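# Two arms, one tray: the Plarnside sorting project

The student automation group at Plarnside College meets on Thursday evenings and has spent most of its year on a single task: teaching a two-armed station to pick mixed electronic parts out of bins and set them down in a central tray. Nabila Ragab runs the group. Jinlong Yao and Mutua Mfinanga, both in their second year, wrote most of the control code.

Ragab chose the task. Earlier groups had stacked blocks, and she considered that solved. "A block has six faces and doesn't bend," she said. "I wanted parts where the grip point has to be worked out each time."

## Training data

The group trains its model on recorded runs in which a student guides the arms by hand controller. The set stands at 3,763 runs. Of those, 2,574 passed review and were used for training. Yao did the first review alone and then asked for help.

"I was rejecting anything with a pause in it," he said. "Mutua pointed out that a pause before closing the jaws is often correct. We put a lot of those back."

Mfinanga handles timing between the arms. His first version locked the whole tray area whenever one arm entered it. The current version locks only the half in use, and an arm that finds its half taken waits above its own bin. He described the change as small in code and slow to test. "You have to run it for hours before the two arms want the same spot at the same moment."

## Parts that bend

Rigid parts gave little trouble once the lighting was fixed. Wires did. The depth readings on thin cable are poor, and the model tended to aim at the widest point, usually a connector, where the jaws slipped.

Yao's answer was to label grip points on the cable itself, away from the ends. He labelled 932 frames over the August break. "It was dull work," he said. "The pick rate on cable went up the week we retrained, so I can't complain much."

Shiny bins are still a problem. Reflections on the floor of a bin can be read as an edge, and the group has tested matt tape without settling on it. The tray is steel, and its floor is covered with white paper.

The layout has stayed the same since spring: two yellow bins on each side, the tray between them, and one arm working from the left and one from the right. The part mix changes from run to run, with circuit boards, wired components and cable in separate bins.

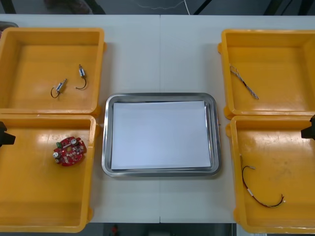
## Next term

Ragab wants the arms to hand parts to each other, so that a part from a left-hand bin can be placed by the right arm. Mfinanga expects to rewrite the locking code for it. Yao would prefer to fix the reflections first, and the order of work had not been agreed when we spoke.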